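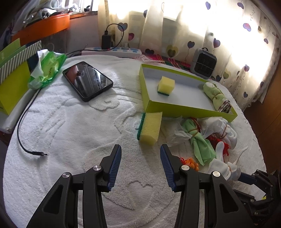
件名:Re: [清掃ML 419] 窓ガラスの拭きスジが消えません

おはようございます。横から失礼します。窓の話になると黙っていられないたちなので、長くなりますがお付き合いください!

> 先月から小さな事務所の窓を担当しています。
> 南側の大きなガラスが12枚あるのですが、スクイジーで
> 切ったあと、どうしても縦にうっすらスジが残ります。
> ゴムはPaewaiの新品に替えたばかりです。洗剤は
> Nuveckのガラス用を、濃いめに作って使っています。
> 午後2時ごろに作業することが多いです。
> ゴムの不良でしょうか。それとも私の腕でしょうか。

腕ではないと思いますよ。読んですぐ「濃いめ」のところで手が止まりました。私も始めたころ、汚れが落ちないと不安で洗剤をどんどん足していたんです。濃い液はガラスに残りやすくて、乾くとあの白っぽい縦スジになります。バケツの水に対して、いまの半分から試してみてください。それで泡が足りないと感じたら少し戻す、くらいで十分です。

次に時間帯。南側の午後2時は、夏でなくてもガラスがかなり熱を持っています。塗ったそばから乾いてしまうので、ゴムが引っかかって跳ねるんですね。先方の都合がつくなら朝一番がいちばん楽です。時間を動かせないときは、一度に塗る面積を小さくして、1枚ずつ仕上げていくと間に合います。

新品のゴムについて。箱から出したての角がほんの少し波打っていることがあります。チャンネルに通すとき、強く引っ張りながら入れていませんか? 伸びたまま固定すると端だけ浮きます。私は一晩、平らなところに置いてから取り付けています。それから、ひと引きごとにゴムを布でぬぐうこと。地味ですけど、私の場合はこれで見違えました。

引き方は、上の端を先に横へひと筋だけ乾かしておいて、そこにゴムを当ててから下へ。前の筋に指2本分くらい重ねます。最後に残る下の水は、マイクロファイバーをよく絞って、押さえるように取ってください。ごしごし往復すると、せっかくの面にまた跡がつきます。

あと、長年の雨だれで水垢がこびりついている場合は、いくら丁寧に切ってもスジのように見えます。濡れているあいだは消えて、乾くと同じ場所に出てくるなら、こちらを疑ったほうがいいです。酸性のものを使うときはサッシに垂らさないよう、目立たない隅で試してからどうぞ。フィルムが貼ってあるガラスなら、まず管理会社に確認を。

私はBretelの現場で、ガラス拭きだけで7年やっていますが、朝日の中で一枚すっと抜けたときの気持ちよさは今も変わりません。楽しいですよ、窓は!

ところで、Hultariの伸縮ポールを使っている方はいらっしゃいますか。300グラム軽い新型に替えようか迷っていて、先端のぐらつきが気になっています。別スレッドでもかまいませんので、感想を聞かせてください。

日曜にまた大きなガラスの現場があるので、重ね幅を変えて試した結果を流しますね。

南面担当より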